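Willesis Briefclub
2020-03-03

1/ Der Februar-Tausch ist durch und ich bin immer noch ganz aus dem Häuschen! Mehr als 600 Briefe, quer durch alle Runden. Wahnsinn, wie viele Leute wieder mit der Hand schreiben!
12 Kommentare · 29 Mal geteilt

2/ Mein Liebling kam aus Mornley: 30 Seiten, hauchdünnes Papier, grüne Tinte, und mittendrin ein Rezept für Quittenbrot (wird am Wochenende probiert).

3/ Und Kraftpapier bleibt für mich einfach der schönste Umschlag, erst recht mit was Farbigem drin: 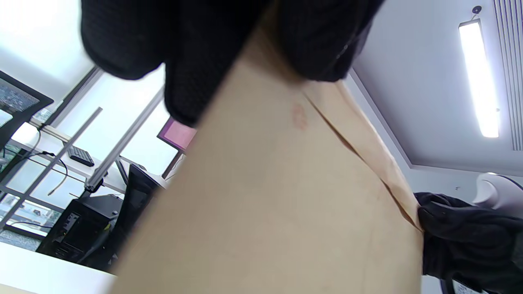
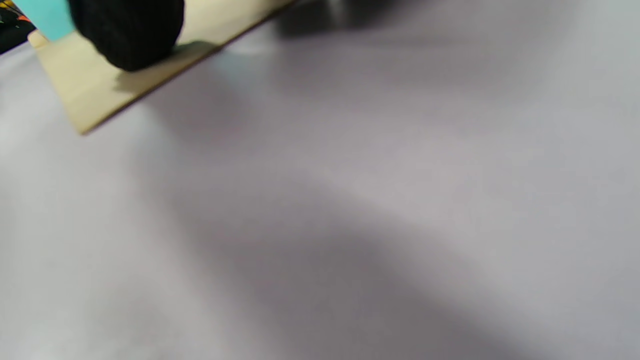
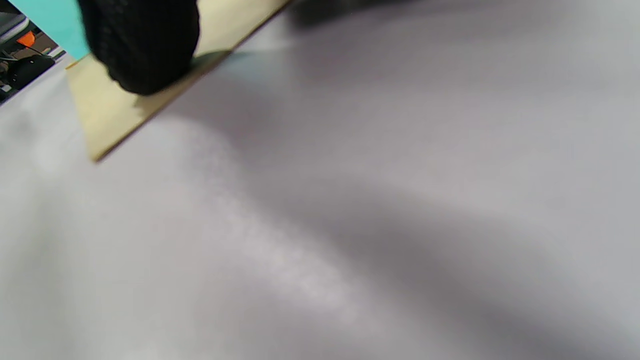
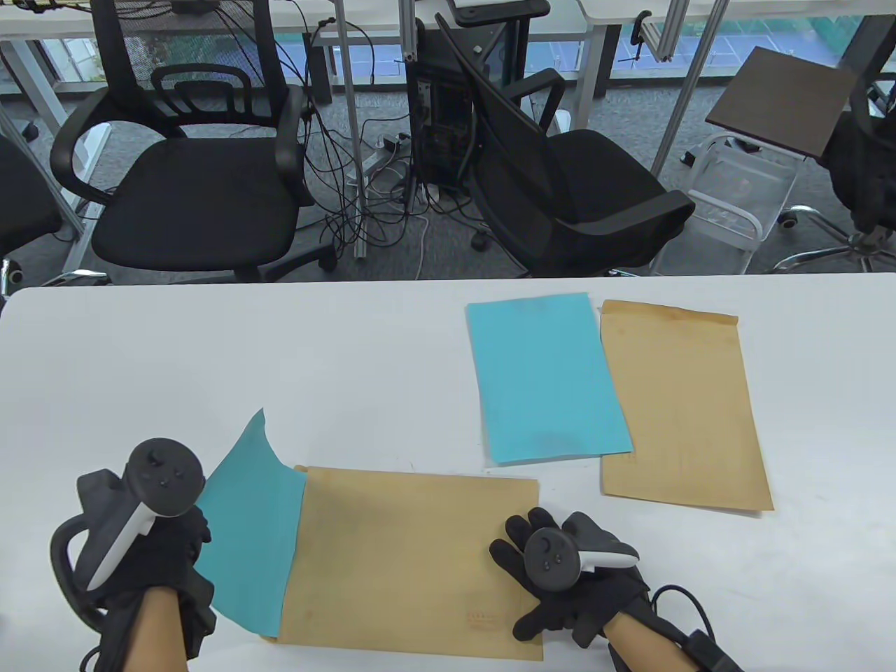
4/ Neue Runde: Wumbei
Thema diesmal: Briefe an einen Ort, an dem ihr noch nie wart. Ich schreibe an den Hafen von Prostlow und bin schon auf Seite vier, hilfe!

5/ Es gibt 40 Plätze. Wer mitmachen will, schreibt einfach »Tinte« drunter. Füller, Bleistift, Schreibmaschine, alles erlaubt. Ich freu mich so auf eure Post!
40 Kommentare · 30 Mal geteilt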